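Intro to Robot Manipulation – Unit 4 handout: picking up the spoon

Last updated: April

OK, so by now everybody at Furnham has the simulator running (if yours still crashes when it opens, come by lab before 4 pm and we'll sort it out together). This unit is the fun one! We stop moving the arm around in empty air and make it reach for something on a table. The something is a spoon, and I picked it on purpose. It's thin, it's shiny, it lies almost flat, and the best place to grab it is a matter of opinion.

Start from the room file called Vutport. Don't move the furniture, please – your scores only mean something if we all work in the same room. Load the arm, open the gripper all the way, and bring it over toward the corner of the wooden table before you try anything clever. 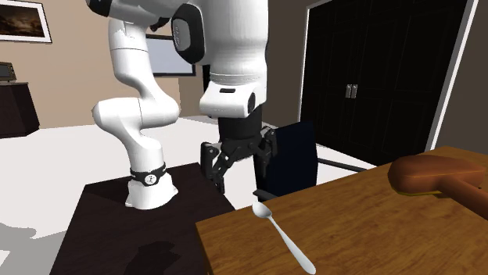 Fig. 4.1. Arm over the table corner, gripper open, spoon some distance away.

I like a pose like this as a starting point. The fingers point down and you've got room to turn the wrist before you go anywhere near the wood. Write down your joint angles here, all of them, in your notebook and in the code. Last term I lost a whole evening to a start pose I was sure I'd remember.

Now the approach. Come down in two moves: a quick one to a hover height of 140 mm above the tabletop, then a slow one the rest of the way. The slow one is where people get impatient and jam a finger into the board. The Hubmann planner we're using will happily let you do that, so set your own floor limit first. Then pick your grasp point. Handle or bowl, your choice, but say which in your write-up and tell me why you went with it.

Check the wrist view as you go. Fingers hide a lot once you're close, and you want to know which part of the spoon you've lost sight of before you close on it.
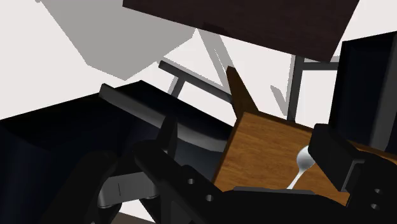 Do we have to use the wrist view for the graded runs?
Only for the final approach. You can do the hover move from saved joint angles alone, and plenty of good solutions do exactly that.

For grading, you get up to 16 attempts and I take the best five. A lift counts when the spoon clears the table and stays in the grip for a slow count of three. Dropping it on the way back down is fine by me this time – we'll get fussy about placing in Unit 5.

Save your log with the Kikico recorder and upload it together with your code and one page of notes. Messy notes are welcome. I'd much rather read "tried the bowl, slid off, no idea why" than a page of polished nothing. If your log stops at line 593, that's the old recorder bug, so update and run it again.

Reading before next class: the chapter on grasp planning, up to page 103. Skip the proofs if they make your eyes cross, we'll do the main one on the board.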